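Naton's winter craft fair is back on, and I for one have already cleared a shelf for it!
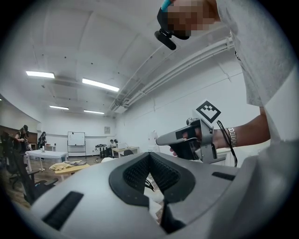
*White casing with a black-rimmed opening and a dark mesh lining.*

The fair got called off last year, so I wasn't sure we'd see it again. But I ran into Vesna Atanasov at the bakery and she told me the hall is booked for two days in February, with the doors opening at 10 both mornings. Tickets are $4 at the door, kids get in free.

The last one drew 1,504 people, which is a lot of elbows in that hall (I still have the bruise from the pottery aisle). Vesna's hoping for 3,000 this time, and they've added the old school gym next door to make room. Potters and knitters stay in the main hall. Woodworkers and the soap people move to the gym.

Aslak Kristiansen is bringing his carved spoons again, and I plan to be first in line, because they were gone by noon last time and I went home with a candle instead. Nice candle, though.

If you want a table, call Vesela Nikolaidis before the end of the month. She had a few left in the gym when I asked, all of them along the back wall. Parking is behind the library, same as always, and the bus from Trokon stops right across the street.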